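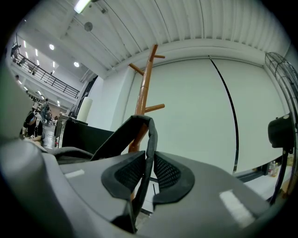
When will the hall be finished? By the end of the summer, apart from the storage corner at the back.

Jun 11, 2024

Hi Francine,

Longer note than usual, sorry, but a lot has moved since the one I sent in February! Downstairs is in daily use now. People have desks, the desks have power, and I've stopped getting emails about extension cords (well, I got one, from Jonatan, and he was right).

**Lights.** Big improvement. We kept the fluorescents up under the ribbed white panels and cleaned the covers, and the round recessed ones in the lower part of the ceiling stayed too. Farther back the strips run along the ceiling, so you can read a label at the far end without walking it over to a window. I'd still like a dimmer for the late afternoon crowd. Trandberg quoted $798 for it, installed, and I haven't said yes yet. Could you let me know if that can come out of the fittings line?

**Upstairs walkway.** The black metal railing got its full check from Han-gyeol, top rail and all the uprights. He tightened 3 brackets and signed it off. I love how it looks against the white walls, and it's a good spot for showing visitors the whole floor. I-seul wants plants up there. I said small ones, and nothing hanging over the edge!

**Desks.** We're 10 short of the plan. Jarna had the tops but was out of legs, so the rest are coming in seven weeks, which is annoying but we can live with it. Ro-un redrew the layout so the gap falls along the side where we'd wanted a wider path anyway, and I think we may keep it that way.

**Noise.** Still the weak point, I'd say. A tall room with hard walls carries every phone call. Felt panels are next on my list (I have samples in two grays and a green, and everyone has an opinion on the green).

Money is in the attached sheet. We're a little under on electrical and a little over on paint, mostly from the second coat by the stairs. The storage corner hasn't been started, and I'll send you a drawing of it once Ro-un is back from leave.

Come by and see it if you can, the coffee is better too!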